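## Stationery and Marker Supplies: Changes for the Coming Term

Members of the Sillar Learning Center are advised that the arrangements for shared stationery will change in October. The changes apply to the two ground-floor classrooms, the Leitão Room and the drawing studio on the upper floor. They follow the annual supply review, which was completed last month by Lutz Petersen of the facilities office.

The review found that the center holds 225 markers in working order. A further 65 were withdrawn, most of them dried out or missing their caps. Many of the withdrawn markers had been returned to the wrong room, where they were left in drawers and not tested again until the review.

From the start of the term, markers will be kept in the supply cabinet outside the Leitão Room and will no longer be stored in individual desks. Each room will have its own tray, labeled with the room name. Staff and course leaders may take a tray at the beginning of a session and should return it to the cabinet before leaving. The cabinet will be unlocked at 8 a.m. on every day that classes are held, including Saturday.

Colors will be grouped by the end of the marker, so that a blue can be told from a black without removing the cap. Users are asked to return each marker to its own group.
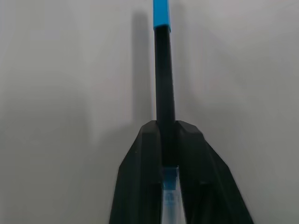

Whiteboard markers and paper markers will be stored on separate shelves. Whiteboard markers will be on the upper shelf and paper markers on the lower one. During the past year, 3 whiteboards had to be resurfaced after permanent ink was used on them, and the cost was charged to the general teaching budget. Course leaders are asked to check the barrel of any marker before writing on a board. If permanent ink is used by mistake, the board should be left as it is and reported to the facilities office. Household cleaning products should not be applied.

Markers that write faintly should be placed in the gray box at the bottom of the cabinet. They should not go back into a tray. The box will be emptied every second week, and the contents will be tested on paper before anything is discarded. Pens, pencils and correction fluid do not belong in the box.

The drawing studio will keep its existing set of fine-line markers, which were purchased through the Wirnent materials grant and remain reserved for enrolled drawing students. Tane Whitcombe, who coordinates the studio program, will continue to issue these on request. They may not be taken to other rooms.

Course leaders who expect to need more than one tray for a session should write to the facilities office at least 2 working days in advance. Requests for colors not currently in stock will be considered when the next order is prepared. Request forms are available at the front desk and in the Irker Street annex.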